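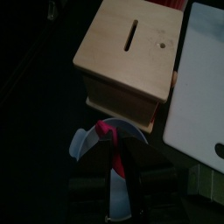

How much can a tidy table cost?
Plivier is asking $66, and that doesn't include anything to put on it.

The Clondstead company opened orders on Tuesday, August 4, 2026 for Vik, a tabletop tidying plan for people whose tape, cups and food containers end up in one pile. Buyers get a plain mat, a printed guide and four weeks of emailed reminders. The boxes and tubs are whatever they already own.

The method is simple enough to fit on a sticky note. Storage goes in a row along the back of the table, the mat goes in front, and only the thing being used sits on the mat. Plivier says homes that tested it in January saved "almost 300 minutes" over the trial. It has not said how that was measured, or what the same homes would have saved by just clearing the table.

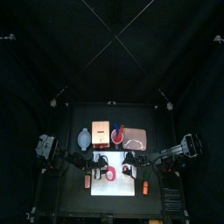
A roll of red tape on the white mat, with containers and a cup of utensils behind.

Ebise Berhe runs a home goods repair counter in Vivthorpe and went through the guide at our request. She liked the back row and had doubts about the rest. "It's a good habit – I'd tell a customer that for free," she said. "The mat is a mat."

Plivier says 978 people signed up before orders opened. It would not say how many of them have paid. Refunds are offered for unopened kits only, so anyone who wants to read the guide first is out of luck.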